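Home | Projects | Reports | Contact

Sesteck Reading Rooms: progress report to the Pangaribuan Fund, September

In this period we continued the work in both villages, Setetau and Jaltisier. The reading room in Setetau is now open four afternoons per week. The one in Jaltisier opened later than we planned, as the roof had to be repaired first. The repair was paid from the building line and we did not need to move money from other lines.

We have 231 registered children at this moment. The target in the agreement was 400 by the end of the year, and we must say clearly that we will probably not reach it. Many families in Jaltisier work in the harvest until late, and the older children go with them. We would like to discuss with you a lower target for this village.

The books arrived in 2 deliveries. In the second one, 52 books were in the wrong language level, too difficult for our readers. The supplier agreed to exchange them and will pay the transport.

Children may take books home since the spring. At first we lent only one book each time, but parents who live far away asked for more, so now it is three. 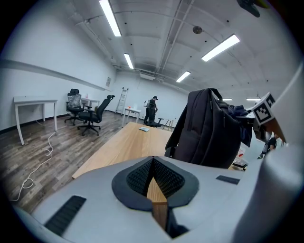

The evening reading hour for parents is still small. It starts at 6:30 p.m., and some mothers told us this is too early for them. Next month we will try it one hour later in Setetau only, and compare.

For the next period we ask you to release the second payment as agreed. The table of expenses is sent separately.

Recent reports
- Opening of the room in Setetau
- Roof repair in Jaltisier: costs
- How we choose the books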